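Open afternoon at Iltasside, and the drawer that won

I went to the Iltasside open afternoon on Tue 14 June expecting biscuits and a slideshow. There were biscuits. The slideshow was on a laptop that wanted to update itself, so Maham Kazmi gave up on it and took us straight through to the work.

Iltasside teaches machines to tidy up after meals. People do the chores with hand-held grippers, the recordings go off to be learned from, and in due course an arm called Berhe has a go on its own. Berhe had been billed as the highlight. Berhe was behind a rope with its power off and a laminated card reading OUT OF SERVICE, which at least saved us queuing.

The trouble had happened the Thursday before. Berhe was putting cutlery away when it closed on a fork slightly off centre, and the fork turned in its grip. The software was satisfied that something was being held, and carried on. The tines met the rim of the pot, the arm pushed, and it kept pushing until the fork let go and crossed the room. It landed 13 feet away, beside Eetu Saarinen's chair. Eetu showed us the spot with some pride.
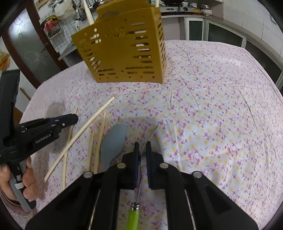 What bothered Zubaida Afridi, who looks after safety there, was the pushing. Berhe has a force limit and it should have stopped almost at once. The limit had been raised in the spring so the arm could manage a stiff drawer, and it was never put back. The drawer, I'm told, is still stiff.

She had gone back through the log of 1,044 runs and found 29 in which something had twisted in the grip without the software noticing. Most were spoons, which are forgiving. The emergency stop worked perfectly, by the way, once Eetu had walked round the table to reach it. It has been moved.

A man from Zakanberg asked whether the grip could be made tighter. Zubaida said that would give them a faster fork. They're going to check the angle of whatever is held before the arm moves, restore the old limit, and make any change to it need two signatures. Berhe stays off until all that has been tested, drawer included.

I liked them for telling us. I went round the Surkent plant last year, where a conveyor stood idle for our entire visit and our guide called it "resting".

Tea was at four. The number 19 bus back is hourly and leaves from the far side of the car park, so don't linger over the second biscuit as I did.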